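Threads > Amber Nuttall > quiz night

Fri 14 April, Amber Nuttall

Right, quiz night thread, quick one, bus in ten mins

Mapplebeck hall, doors at seven. Sold 100 tickets already which is mad. Last year we were begging people

Czesław has done the questions. 518 of them!! We need sixty. He will not cut the rivers round so learn your rivers

Raffle is bottle stall stuff plus a hamper from Dorothy
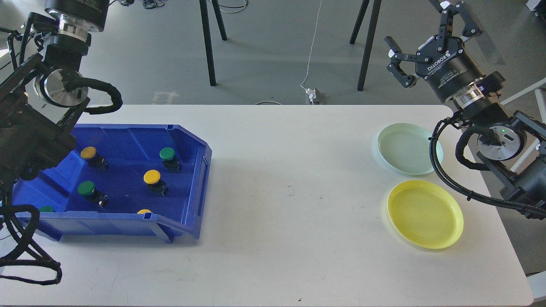 Yellow and green buttons in the blue tub. Fingers on the ready

Parking: not on the verge pls, we had letters

Teams of six max. Aileen is taking names, message her not me, my phone is on its last legs

Hoping for around 2000 quid for the roof. Got 1205 in September so its doable

Bring change for teh bar. Bus here, bye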